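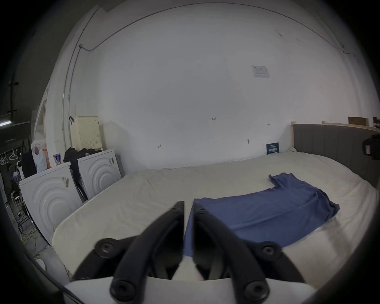

The left and right jaws over the bed, with the blue cloth behind them.

I said last month I would write up the pinch problem once we understood it. We mostly understand it now, so this is the long version.

The job was folding T-shirts with a pair of hand-held grippers, one in each hand. You squeeze the trigger, the jaws close, and the positions get logged so the folding policy can be trained on them later. We were aiming for 3,000 folds by the end of February. We had logged 1,620 when Shiela Samonte caught the side of her finger between the jaws of the right unit. It left a blood blister and a small cut. She rinsed it, taped it up and wanted to carry on, and I said no.

What bothered me was that she hadn't touched the trigger. She had set the cloth straight with her left hand, the way all of us had been doing, and the jaws came in by themselves.

My first guess was the return spring. Eifion Phillips thought it was the firmware. We were both partly wrong. I opened the right unit that evening and the spring was fine, but the trigger sensor was reading 2 percent pulled with nothing on it. The reading drifted up as the handle got warm. After 70 minutes of steady use it crossed the threshold where the motor assist starts helping you close. The assist is there so your hand doesn't get tired. It doesn't know whether you meant it.

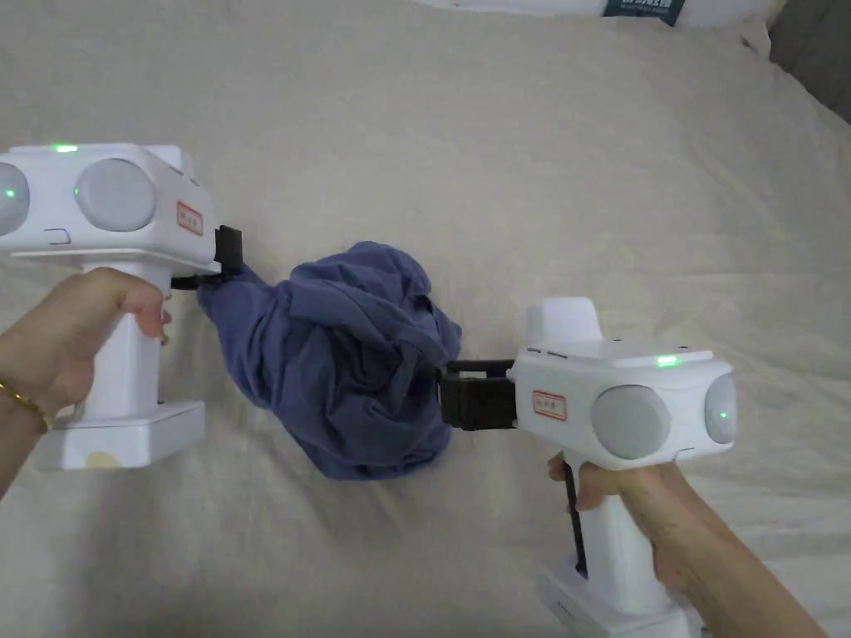

One blue cloth, a gripper on each end. This kind of grab puts the most load on the jaws.

The log had it all along, if any of us had looked. Pornthip Meesuk went back through the earlier sessions and found the same slow climb on the right unit in most of the longer ones. The left unit drifted too, but much less. There were also several folds where the cloth was marked as dropped and then grabbed again for no clear reason. I had put those down to tired operators, which was lazy of me.

The other half of the fault was how we worked. The Tranar checklist said to zero the triggers at the start of a session. It said nothing about doing it again. And there was no rule about fingers near the jaws while the assist was live - we had all got used to letting go of one gripper and patting the sleeve flat by hand, because it was quicker.

I called Ilídio Coelho at Dreleretti, who built the trigger boards for us. He asked for the raw readings and came back the next morning with a resistor change and a firmware patch. The patch makes the assist wait for a clear pull from rest, so a slow creep can't set it off. 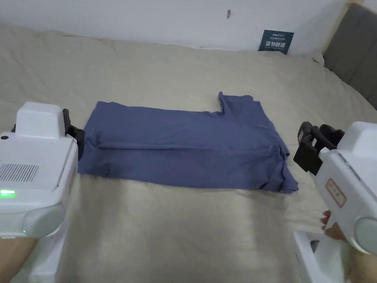
What we changed

Both units have the new boards. Triggers get zeroed at every break, and the time goes on the sheet. The assist is switched off before anyone puts a bare hand on the cloth. If a sleeve sticks up, you fix it with the grippers or you mark the fold as bad and start over.

We threw out the folds where the drift was past the limit. Pornthip is still deciding on the borderline ones.

I don't have an answer yet on why the right handle runs warmer than the left. Ilídio wants it sent back to Clerkstead for a proper look, and I'll post what he finds.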